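Tendberg Cartons – Frequently Asked Questions
Last updated 11/19/24

What is the minimum order?
200 cartons per size. Sizes may be combined on one shipment but are priced separately.

How are dimensions listed?
Length x width x depth, measured inside the carton. Outside dimensions appear on the spec sheet for each size.

Do cartons arrive assembled?
No. All cartons ship flat and are folded by the customer. Crease the panels before raising the walls.

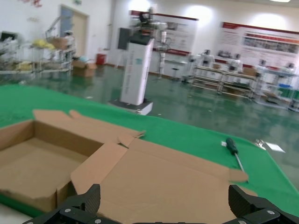
Partly assembled carton with the flaps spread.

Which tape should I use?
Paper or plastic packing tape 2 inches wide. Masking tape does not hold on corrugated board.

How should flat stock be stored?
Indoors, off the floor, in the original bundles. Damp board loses stacking strength and does not fully recover it after drying.

Can I return opened bundles?
Unopened bundles only. Return freight is paid by the customer unless the error is ours.

What happened to the Skestus line?
It was discontinued in September. Remaining stock is sold under item 2440 – no reorders. The Avotora line has the closest sizes. 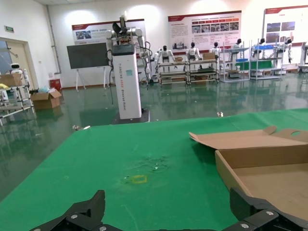
Shipping

Where do orders ship from?
The Thibodeau warehouse. Orders of stock sizes leave within two business days. Printed cartons take longer – see your quote for the date.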